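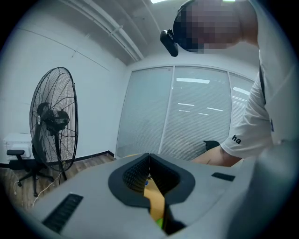 The small office, glass partition side, blinds down.

Home | Agendas | Minutes | Rooms and Bookings | Contact

Girkbridge Shared Offices – Tenants' Meeting, July

Present: Dale Bouchard (chair), Weronika Zieliński, Abilio Carretero, Hạnh Khổng (minutes)
Apologies: Xóchitl Ochoa

1. Last minutes
Agreed, with one correction. Weronika did not "welcome" the Stikville quote. She asked for it to be noted that she had read it.

2. Small office – blinds and glass
Dale reported that Stikville want 900 dollars to take out the horizontal blinds and put frosted film on the partition. He thinks it would look cleaner. Weronika asked what was wrong with the blinds. Dale said they collect dust. Weronika said film would too, and that film cannot be opened. Abilio doubted the price covers all three panels, as the quote says only "glazing, small room."
No decision. Dale to get the quote in writing, panel by panel.

3. Ceiling lights
Complaints again about the lights reflecting in the glass. Kárason have offered diffusers and say glare will be "greatly reduced." Abilio asked how they measured that and has had no reply. He suggested switching off one row for 2 weeks first, at no cost. Agreed. Weronika expects people will switch it back on.

4. Bookings
The new sheet shows 17 bookings for the room. Hạnh said 5 of these were the same group entered more than once, so the claim that demand is up should be dropped from the newsletter. Dale would like to keep it. Left with Dale and Hạnh to settle.

5. Other business
Weltton have asked to rent the room in the evenings. Members were not convinced the heating charge had been thought through. Held over until Xóchitl is back.

Meeting closed 4:40 p.m.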